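Countertop undermount sink reveal and sealing question
Forum: Kitchens and Baths > Stone and Solid Surface

14 posts, 2 pages merged

gritline
Posted 7:12 AM

Looking for opinions on sealer for a gray granite top. Slab was sold to me as Brastov Gray, fabricated by a local shop, installed in April. The shop wiped one coat of Zudgate penetrating sealer on it before they left and told me it was good for years. I don't believe that number and the shop couldn't tell me what the solids content was.

What I have done so far:

Water drop test at four locations, one teaspoon each, timed. Three locations showed no darkening at 30 minutes. The fourth, left of the sink cutout, darkened at 6 minutes and took overnight to go back to the original color.

The top is one piece, no seams. Polished on the face, eased edge, raw underneath.

Question is whether to spot treat the one area or strip and redo the whole run. I would like to avoid a visible line.

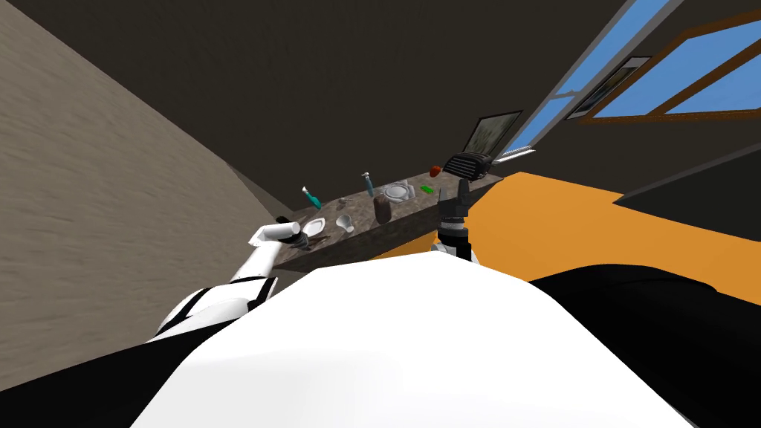
Second question, related. The undermount was set with a slight negative reveal, so the stone overhangs the bowl by a little under 1/8 inch. The bottom edge of that overhang is honed, and I don't know if it ever saw sealer. Could water be wicking up through the cut edge and coming out as the dark area on the face?

ledgerboard
Posted 7:40 AM

Yes to the second question. Cut edges are the usual route. The polished face is the most closed surface on the slab. The underside and the cutout are wide open by comparison.

Six minutes is poor for a polished granite with a coat on it. Either the sealer was wiped off before it had time to go in, or that part of the slab has a different mineral mix. Look at it under a raking light and see if the grain is coarser there.

I would not strip anything. Clean, dry for 48 hours with a fan on it, reapply over the full run.

parallelogram
Posted 8:05 AM

Disagree with doing the full run. Three of four spots passed. If the stone will not take up water it will not take up sealer either, and what doesn't go in dries on top as haze. Then you are back here in a week asking how to remove haze.

Treat the area that failed. A penetrating sealer doesn't leave a line on granite if you buff it off on time. The line comes from residue.

ledgerboard
Posted 8:21 AM

Four test spots on a whole countertop is not much of a sample. He found one bad one out of four. There could be more. Applying to the full run costs him an hour, and the residue problem goes away if he buffs on time, as you just said.

parallelogram
Posted 8:26 AM

Then test more spots. That costs nothing.

gritline
Posted 9:50 AM

Fair. I will lay out a grid on 12 inch centers and run it tonight. Is a teaspoon too much? I have seen people use a few drops.

slurrymix
Posted 10:33 AM

A few drops will evaporate on you if the room is dry. Teaspoon is OK. Cover each one with a small glass turned upside down if you want to take evaporation out of it. Use distilled if your tap water is hard, otherwise you leave a ring on the polish and mistake it for absorption.

Also check the faucet base. I chased a dark patch for most of a winter on my own top. Rewaxed, resealed, poulticed. The source was the faucet gasket. Water ran back along the spout, under the base plate and into the drilled hole. That hole is a raw edge too.

koa_and_steel
Posted 11:15 AM

Second the faucet. Pull the base, dry the hole, paint sealer on the inside wall of the hole with a cotton swab, let it sit, second coat, then reset on silicone. Not plumber's putty. Putty has oil in it and the oil will go into granite and stay there.

ledgerboard
Posted 11:31 AM

There is stain-free putty that claims to be safe on stone. I have used the Koubek one without trouble.

koa_and_steel
Posted 11:44 AM

I have too, and I have also seen a ring from it after two years on a light stone. On a gray it may not show. Silicone costs the same and doesn't have the problem, so I don't see the argument for putty.

ledgerboard
Posted 11:52 AM

The argument is that you can get the faucet off later without a knife and a lot of swearing. Agree on light stone.

gritline
Posted 9:18 PM

Grid results. I ran every point on the front half and every other point on the back half, distilled water, covered.

All points more than a foot from the sink: no change at 30 minutes.
Front edge of the sink: no change at 30 minutes.
Left of the sink: dark at 5, 6 and 9 minutes, in order of distance from the cutout.
Behind the sink, near the faucet: dark at 11 minutes.

So the problem is local to the sink, mostly the left side. The drying rack lives on the left side, which I should have said at the start.

I then got under the cabinet with a flashlight and a moisture meter. The meter is a pin type meant for wood so I only used it on the plywood strip that supports the stone. Strip reads dry on the right and 19 percent on the left. The silicone bead between the bowl and the stone has a gap at the left rear corner, maybe an inch long. I can get a business card into it.
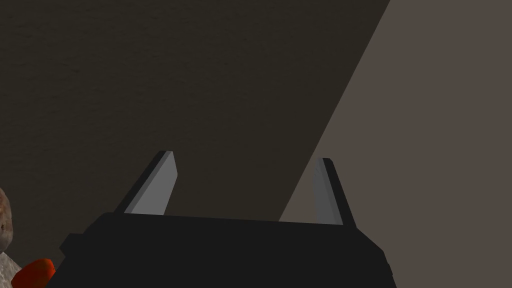 I am inclined to dry it all out, cut the bad section of bead, seal the raw edge, and rebead. Does the whole bead need to come out, or can I splice?

slurrymix
Posted 9:47 PM

There is your leak. The face was reading wet from below, which is a different thing from the sealer having failed. Your 5, 6 and 9 fit that as well. I would not put anything on the face until you have rerun the test on dry stone.

On the bead: new silicone doesn't bond well to cured silicone. A splice will hold if you cut the old end on a long bevel and get it clean, but the joint is always the weak spot. If the rest of the bead is tight I would splice and check it in six months. If you find a second gap, take it all out.

Before you cut anything, check how the bowl is held. If it is clips and epoxy, fine. If it is hanging on silicone alone, prop it from below with a 2x4 and a scrap of carpet. A full bowl of water is heavier than people expect.

parallelogram
Posted 10:02 PM

Take it all out. A fabricator who left an inch gap in one corner did not do careful work on the other three. You will be under there twice.

The raw edge also can't be sealed through an existing bead. You would be treating one corner and leaving the rest of the cutout as it came off the saw.

ledgerboard
Posted 10:10 PM

For once I agree with parallelogram.

One caution on order of work. If you wipe penetrating sealer on the cut edge and then put silicone over it, the silicone may not stick. Mask the strip where the bead goes, seal the rest, let it cure the full time on the label, then wipe the bond strip with denatured alcohol and bead it. If you seal first and bead over the top you have built the same leak again.

koa_and_steel
Posted 10:24 PM

Depends on the sealer. Solvent-based fluoropolymer, yes, bond problems. Some of the water-based ones are rated for use ahead of silicone. Vomell prints a compatibility table on the back of the can, and I have not had a bead let go over it. Masking is still the conservative choice.

Whichever one you use, do not mix brands on the same surface without asking. The Zudgate is already in there.

slurrymix
Posted 10:31 PM

Masking inside a sink cutout while lying on your back in a 36 inch base cabinet is a job I would pay to avoid. Drop the bowl. Disconnect the trap and the supplies, lower it onto the prop, and work from above through the opening. You can sand the edge at the same time. 40 grit if there are saw ridges, then 120, and stop there. A polished bond surface is worse than a rough one.

parallelogram
Posted 10:39 PM

40 is too coarse on a cut edge with a 1/8 overhang. One slip and you chip the polished arris and now that is the first thing everyone sees. Start at 80.

slurrymix
Posted 10:43 PM

By hand, on a block, only if there are ridges. I did not say to put it on a grinder. But 80 will get there, it just takes longer.

gritline
Posted 6:55 AM

Thanks. Going with the full removal. Plan as I understand it:

Shut off, drop the trap, prop the bowl, cut the bead, lower.
Fan and a lamp under the cabinet until the plywood strip reads under 12 percent.
Rerun the water test left of the sink before any product goes on.
80 grit on the cut edge, vacuum, alcohol wipe.
Mask the bond strip, seal the remainder with the same Zudgate product, full cure.
Swab the faucet hole, two coats.
Rebead with 100 percent silicone, 24 hours before water.

I called the shop. They say the bead is covered for a year but they book six weeks out, and I am not running a kitchen with a known leak for six weeks. They will credit me the silicone.

ledgerboard
Posted 7:20 AM

Get the credit in an email, and get them to confirm in the same email that doing it yourself doesn't void the coverage on the slab. Take a photo of the gap with the business card in it before you cut.

Bead size: go heavier than you think and let it squeeze out, then tool it. A starved joint is how you got the gap.

koa_and_steel
Posted 7:48 AM

Plan looks right. I would give it 48 hours if the house is cool. Silicone cures from moisture in the air and a fat bead in a closed cabinet is slow. Leave the doors open.

gritline
Posted 8:02 AM

Will do 48. I'll post the second round of water test times once the strip is dry.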